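Replacing worn finger pads on a hand-held gripper after dropped-part faults

Filed under: Maintenance, Grippers
Written by Ngân Lại, Bokwood bench team

This procedure covers pad failure on the two-finger hand-held grippers used at the Flandton bench. It applies to any finger with a glued foam or rubber pad on the inner face. It does not cover the molded fingers, which have no separate pad and are replaced whole.

The fault

In March we began to lose parts during recording. The gripper closed on the part, lifted it, and the part rotated and fell before it reached the tray. The width reading stayed normal through the lift, so the software raised no error. Of 86 drops in the log, 80 came from grippers with a pad that had started to lift at a corner. When a pad edge lifts, it folds under the part on closing. The part then rests on a ridge in place of a flat face and turns under its own weight.

The second effect is on the data. A loose strip can move into the camera view and stay there for a full session. We had to discard 28 recordings for this reason.

When to check

Inspect both pads at the start of each shift and again after every 3,000 closings. Check right away if a part slips twice in a row.

What you need

Isopropyl alcohol and lint-free wipes
Plastic scraper (no metal blades)
Lemum pad sheet, precut or cut to size
Contact adhesive, the Mạch two-coat type
Small flat clamp and two scrap blocks
Hex key for the finger mounting screws
Safety glasses and nitrile gloves

Procedure

1. Stop recording and disconnect the gripper battery. The fingers can still close by the trigger, so tie the trigger back or fit the lock pin before you put a hand between them.

2. Look along each inner face from the side. Reject the pad if any edge has lifted, if a strip can be raised with a fingernail, or if the surface has crumbled enough to leave particles on a wipe. A frayed edge alone is not a reject, but note it in the log.

3. Check the finger itself. Chips along the top rim are acceptable if they stop short of the pad area. A crack that reaches a mounting hole is not. Replace the finger in that case and skip to step 9.

4. Remove the finger. Mark it left or right on the outer face first. The two look alike off the tool and the bevels do not match if they are swapped.

5. Start at the lifted corner and work the scraper under the pad. Pull slowly. If the foam tears, leave the remains for the next step.

6. Wipe the face with alcohol, wait one minute, and scrape off the old adhesive. Repeat until a clean wipe comes away without color. Most repeat failures we have seen started with adhesive left in the top corner.

7. Apply a thin coat of adhesive to the finger and to the new pad. Wait until both are tacky. Place the bottom edge first, then roll the pad upward. Keep it two millimeters below the top edge of the finger. Pads that run all the way to the edge catch on the table and begin to peel there.

8. Clamp between the scrap blocks for four hours. Do not speed this up with a heat gun. It shrinks the pad.

9. Refit the finger and tighten the screws evenly. Close the gripper with nothing in it. The pads should meet along their full height with no light between them.

10. Run the width calibration. A new pad is thicker than a worn one, and the old zero point will make the tool report a grip that is not there.

11. Lift the test block ten times. Any rotation is a failure. Go back to step 2.

Always change both pads together. One new pad against one old pad grips off center, and the old side goes within days.
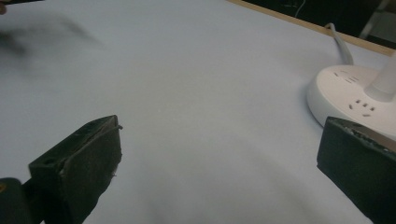
Can I glue a lifted corner back down and keep using the pad?

Only to finish the current session, and only if the foam under the corner is still whole. Adhesive does not hold on crumbled foam, and a stiff glued patch can make the part turn just as a fold does. Log the repair and replace both pads before the next shift.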